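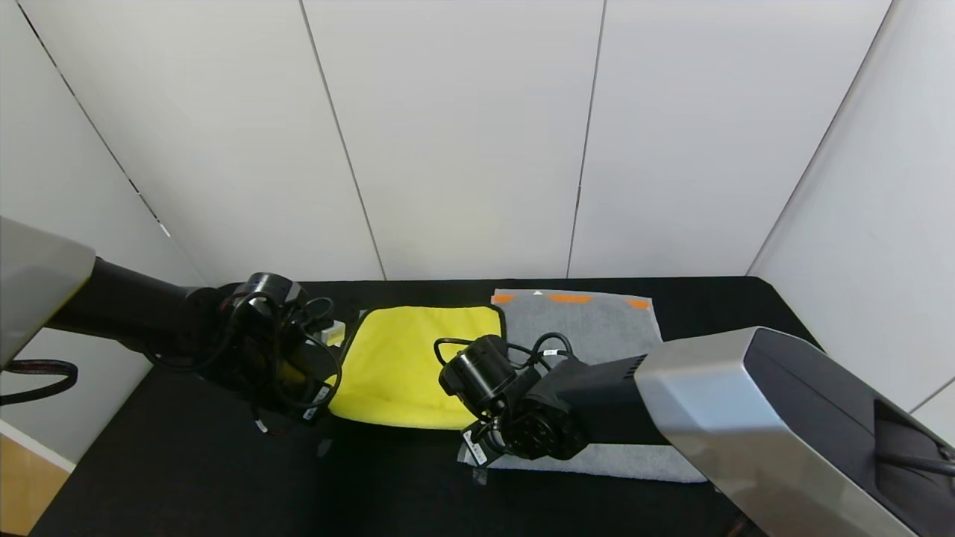
About Vorkico

Vorkico supplies and washes cleaning cloths and towels for offices, cafes and small hotels. We started in Brestcombe with one washing machine and a delivery van shared with the bakery next door. The company was set up by Irfan Swati and Madalena Gouveia, who had both worked in hotel housekeeping and were tired of throwing out towels that had plenty of use left in them.

What we do

We deliver clean cloths, pick up the used ones and wash, dry, check and fold them for the next round. Most customers are on a weekly pickup. Larger kitchens can have two a week.

Yellow microfiber cloths are our most requested item. They go out flat in packs of 20, with no fabric softener used in the wash. Gray towels are folded in thirds and packed in bundles of 5. Customers who want their own colors can have them - we ask for a minimum order of 30 pieces per color.

Every piece is laid out on a table before folding. Frayed borders are trimmed or restitched if the cloth is worth saving. Worn towels are cut down and sold by the pound as shop rags.

Where we are

Our wash room and folding tables are on Cherkaoui Street, in a building of 1,185 square feet. The Etine depot is for pickups and returns only, so please don't bring laundry questions there. Call the main office instead.

Who to ask for

Nouhaila Kabbaj - new accounts and billing
Pantelis Sarantis - pickups, routes and missed deliveries
Adel El Ouafi - repairs, custom colors and samples

Samples of any cloth we carry can be sent out before you order.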